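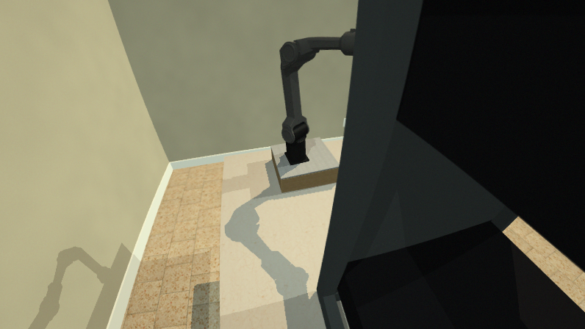
Besta: léxico de termos de marcenaria e mobiliário em português

Versão 3 do conjunto. Publicada em 24 de junho de 2022. Mantida por Dirceu Magalhães. Revisão da coluna inglesa e das equivalências irlandesas: Caoimhe Cronin.

Resumo

O Besta reúne 1.440 verbetes do vocabulário de marcenaria, carpintaria de interiores e mobiliário, recolhidos em orçamentos, catálogos de ferragens, cadernos de oficina e manuais de montagem. Cada verbete traz a forma de citação, a variedade do português em que foi atestado, uma definição curta e, quando existe, a equivalência em inglês. O nome vem do verbete que abriu a primeira planilha.

O léxico destina-se à tradução técnica, à normalização de catálogos e ao ensino de terminologia. Não substitui norma técnica nem serve de referência para dimensionamento de peças.

Arquivos

verbetes.tsv: tabela principal, uma linha por acepção.
abonacoes.tsv: 3.000 trechos de uso, ligados à tabela principal pelo campo id_acepcao.
fontes.tsv: lista das fontes, com código, tipo de documento e variedade.
remissivas.tsv: pares de formas variantes e forma preferida.
ALTERACOES.txt: registro das mudanças entre versões.

Todos os arquivos estão em UTF-8, sem BOM, com quebra de linha LF. O separador é a tabulação. Aspas dentro de um campo não recebem escape; leitores que tratam aspas como delimitador por padrão precisam ser configurados para ignorá-las. Em pandas, usar sep="\t" e quoting=3.

Campos de verbetes.tsv

id_acepcao: identificador estável, composto de letra inicial e número. Não é reutilizado quando uma acepção é removida.
forma: forma de citação, em minúsculas, no singular, salvo nos termos usados só no plural.
classe: s.m., s.f., v., adj. ou loc.
variedade: BR, PT ou comum.
dominio: um dos 21 domínios listados em fontes.tsv, na segunda seção do arquivo.
definicao: texto livre, sem ponto final.
ingles: equivalência. Campo vazio indica que não se achou termo corrente; não indica pendência.
irlandes: preenchido apenas para ferramentas manuais e juntas.
nota: observação de uso, regência ou grafia.

Exemplo de registro

id_acepcao: M0112
forma: malhete
classe: s.m.
variedade: comum
dominio: juntas
definicao: encaixe formado por dentes trapezoidais que se travam em sentido perpendicular
ingles: dovetail joint
nota: em parte das oficinas, "rabo de andorinha" designa a mesma junta; ver remissivas.tsv

Fontes

O grosso do material brasileiro vem dos orçamentos e das ordens de serviço da marcenaria Irketti, cedidos em papel e digitados à mão. A Fukell, distribuidora de ferragens, forneceu os catálogos de dobradiças, corrediças e puxadores. A coluna inglesa foi conferida contra as listas de peças da oficina Ó Conaill, onde Caoimhe Cronin também levantou as formas irlandesas.

Os orçamentos continham nomes, endereços e valores. Essas informações foram suprimidas antes da digitação e não existem em nenhuma versão do conjunto. Nos trechos de abonacoes.tsv, o que restou de referência a clientes foi trocado por [cliente].

Critérios de inclusão

Um termo entra no léxico quando atestado em pelo menos duas fontes independentes, ou em uma fonte só se acompanhado de definição ou desenho cotado. Marcas comerciais usadas como substantivo comum entram apenas como remissivas. Nomes populares de madeiras foram excluídos: a correspondência entre nome popular e espécie varia demais de uma região para outra, e há bases botânicas melhores para esse fim.

Verbos aparecem no infinitivo. Particípios só recebem verbete próprio quando têm uso adjetivo lexicalizado, caso de "folheado" e "encabeirado".

Variação entre Brasil e Portugal

A marcação de variedade reflete o corpus, não o julgamento dos falantes. Um termo marcado BR pode circular em Portugal e simplesmente não ter aparecido nas fontes portuguesas, que são minoria. Alguns pares frequentes:

parafusadeira (BR) / aparafusadora (PT)
serra tico-tico (BR) / serra de recortes (PT)
trena (BR) / fita métrica (PT)
criado-mudo (BR) / mesa de cabeceira (comum)

A grafia segue o Acordo Ortográfico de 1990. As abonações conservam a grafia do original, inclusive erros, sem marcação de [sic].

Limitações conhecidas

Estofaria e acabamento a verniz estão mal cobertos. O domínio "ferragens" está inchado pela origem em catálogo e traz distinções comerciais sem uso em oficina. As definições de juntas foram redigidas por uma única pessoa e seguem um modelo rígido (gênero, forma, direção da trava), que funciona mal para juntas compostas.

O campo ingles mistura usos britânico e irlandês. O uso norte-americano só foi registrado quando constava da fonte. Em "rabbet" e "rebate", por exemplo, o campo traz "rebate" e a outra forma fica na nota.

A distinção entre "rebaixo", "canal" e "ranhura" não é estável no corpus. Optou-se por separar as três acepções pela posição do corte (na borda, transversal à fibra, paralelo à fibra), com aviso na nota. Quem fizer alinhamento automático deve tratar as três como grupo.

Alterações em relação à versão anterior

Separação das abonações em arquivo próprio.
Inclusão do campo irlandes.
Correção de gênero em "guarnição" e "plaina", antes marcadas s.m.
Fusão de "dobradiça de caneco" e "dobradiça de copo", com remissiva.
Remoção do campo frequencia, calculado sobre contagem duplicada de orçamentos.

Uma revisão do domínio "ferragens" está prevista para agosto.

Correções e contribuições

Propostas de correção devem informar o id_acepcao, o campo afetado, o valor sugerido e a fonte. Propostas sem fonte ficam abertas até que apareça uma atestação. Verbetes novos seguem os critérios de inclusão acima e precisam vir acompanhados de ao menos um trecho de uso.

Licença

Tabelas e definições: CC BY 4.0. Os trechos de abonacoes.tsv são reproduzidos com autorização das fontes e podem ser redistribuídos apenas junto com o conjunto completo.

Como citar

Magalhães, D.; Cronin, C. Besta: léxico de termos de marcenaria e mobiliário em português. Versão 3. 2022.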